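The marble-look table has become the default small table of rented rooms. Walk into any flat above the shops in Trastatton and there is likely to be one by the sofa, or under the window, or doing duty as a desk. Most of them are white with thin grey veins. Very few are marble.

Weronika Wróbel has sold second-hand furniture from a unit behind the bus depot for 7 years, and she says the pale veined top is the one thing she never has to mark down. She takes them in with missing feet and scratched legs and they still go by the weekend. Buyers like them because they throw light back into a dark room. A white square on a dark floor makes a corner look as if somebody has thought about it.

What people are buying varies a good deal. At the cheap end it is a printed paper or film stuck to board, and the pattern repeats if you look for it. Above that come melamine and laminate, then printed glass, then cultured stone, and finally a slab of the real thing, which takes two people to move. From across a room they look much the same. The edge usually gives the game away. On stone the vein carries on over the side and down. On a wrapped board it stops at a seam, or turns the corner in a way no vein would.

Size matters more than most buyers expect. A small square top is generous for one person working and tight for two. Put both forearms over it and there isn't much left for a plate or a lamp. Wróbel tells customers to cut a sheet of newspaper to size and live with it on the floor for a day before they pay for anything.

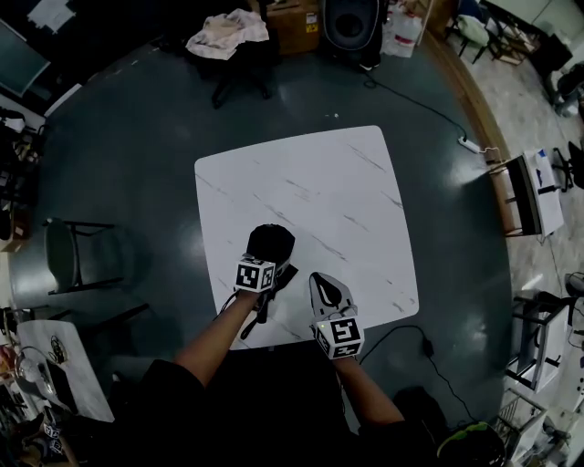 Fiifi Opoku thinks the table is the easy part and the floor around it is where rooms go wrong. People choose a spot for the light, he says, and only afterwards find that the nearest socket is on the far side, so an extension lead goes down and stays down. He would have everyone decide where the leads run before the furniture comes in, and keep them along a wall even if it means buying a longer one.

He has a point. White tops show up everything near them, and a black cable on the floor beside one gets noticed in a way it never would beside dark oak. The same goes for the chair with a cloth thrown over the seat, the box still waiting to be opened, the bag put down for a minute. A pale table makes the rest of the room look busier.

Cleaning is where the material starts to count. Real marble dislikes lemon juice, vinegar and wine, and will go dull where they sit. Laminate shrugs those off but hates a hot pan, and a wrapped board hates water at the seams most of all. A soft cloth with a drop of washing-up liquid is safe on all of them. Scouring cream is safe on none, whatever the bottle says. Pencil comes off with an ordinary rubber. Felt pen on a matt finish may never come off.

Rounded corners are worth paying for. Square ones chip first, and once the white has gone the board shows through brown. Wróbel fills small chips with a wax stick and draws the vein back in with a grey crayon, and she tells the buyer she has done it. She has 2 in the shop at the moment that have been treated that way, both priced the same as the undamaged ones next to them.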